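Robotics module, project diary
04/07/2023

Second full session on the cable task. Our group has the two-arm bench until the end of the module, so I am going to write these up on the same evening from now on. Last session's notes were written from memory and turned out to be missing the one number we needed, the wrist offset on the left arm.

The task, for the record: braided cables are picked off the table and put into either of two plastic bins. The operator works both arms by hand through the leader controls, and everything is logged so that a policy can be trained on it later. The bins stay put and the cables change position between episodes. The brief from the module says any two soft objects will do. We chose cables as they hold a coil well enough to be picked up by the strap, and badly enough that no two pick-ups are the same.

Before starting I spent a while on the layout. We have been using three start zones on the table, near left, centre and near right, and laying the coils out in a shallow arc so that neither arm has to reach across the other.
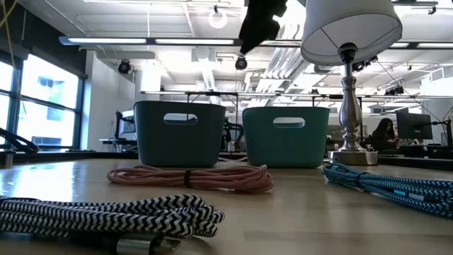

The centre zone is the awkward one. Either arm can get there, so the operator has to decide, and if the operator decides differently each time the data will show both choices for what looks like the same start. We agreed a rule today: left arm takes the centre coil if the left-hand bin is the target, right arm otherwise. It is written on the inside cover of the log book. I would like the rule applied to the earlier episodes too, which means throwing away any that break it. Not a popular suggestion, but I have put it down for the next meeting.

Software first. We are still on Moltaron for recording, and the new version starts cleanly, but it drops the first two seconds of joint data if the cameras are started before the arms. The fix is to start the arms, wait for the ready line in the terminal, then start the cameras. I have changed our launch script to do it in that order. I also renamed the sessions so that they sort properly. The old names put session 10 ahead of session 2 and somebody was bound to train on the wrong folder sooner or later.

Calibration took longer than planned. The left arm came up with a small error on the wrist joint, same direction as last time, and I re-zeroed it against the printed jig. The right arm was fine. I then checked the wrist view at several heights over the bins. The main thing I wanted from it was whether the fingertips hide the bin rim during the last part of the approach. 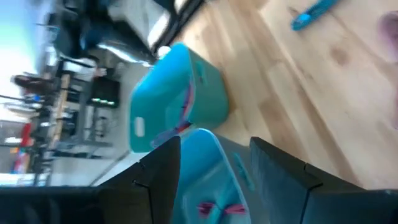 They do at some angles. With the wrist rolled well over, the fingertips and the near rim overlap in the image and the operator is better off using the overhead view for the final few centimetres. With the wrist nearer level the gap between the fingers is usable as a sight line. I have suggested that we limit the roll during placing and keep the larger angles for picking. It costs some reach at the far side, though we have not needed that reach so far.

Target for the session was 30 episodes. We recorded 20 and kept 12. Reasons for rejection, in the order they come in the log:
– coil released too early, landed across the rim
– gripper closed on the loops and missed the strap
– operator paused long enough for the time limit to run out
– wrong arm used for the centre coil under the new rule

Strap grasps are much more repeatable than loop grasps. If the fingers close on the loops, the coil opens as it is lifted and hangs lower than expected, and then it catches on the rim. Moving the lift height up in the guidance notes should deal with most of it. The alternative is to re-tie the coils tighter, but then the cables behave like solid blocks and the point of using them goes.

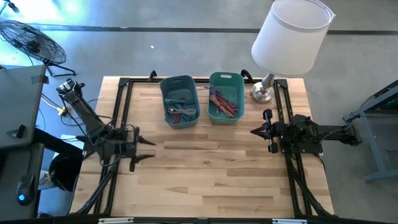
Overhead view of the bench: both arms, both bins.

I went through the overhead camera settings as well. Exposure is now fixed. On automatic it shifted whenever an arm passed over the pale part of the table, and the colours of the cables shifted with it. White balance is fixed too. The values are in the Brito folder with the other settings files, along with a copy of the launch script.

Bin positions are the last open question. There is nothing on the table to say where they go, so after a knock they are put back by eye. I compared the bench camera view from the start of the session with the one from the end. 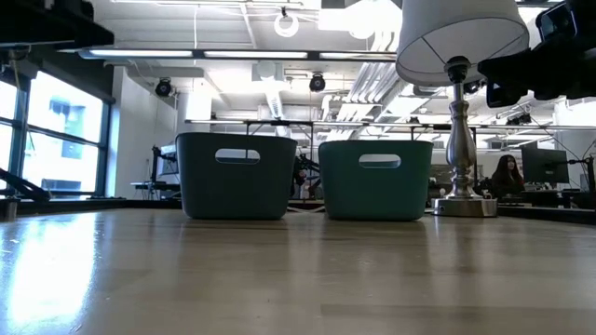

Tape the corners and be done with it, was the remark from the other group on the module, who had lost a week of data on the Pillach task to a tray that crept along the bench a little every session. They used thin matt tape, cut small, and said the trained policy took no notice of it. Their other advice was to save a reference image at the start of each session and lay it over the live view before the first episode.

Both are worth doing. Tape affects what the cameras see, so if it goes on it has to go on before the next batch and stay on. The reference image costs nothing and I will add it to the launch script tomorrow.

First training run is still planned with Meltlow on the kept episodes only, mainly to check that the files load and the loss goes down. I am not expecting a working policy from so few. The final demonstration is in November, and at the present rate of about 12 kept episodes a session we need either more sessions or fewer rejects.

To do:
Add reference image step to launch script
Left wrist: check the grub screw before re-zeroing again
Raise lift height in guidance notes
Get matt tape
Go back through the session 1 episodes for the centre coil rule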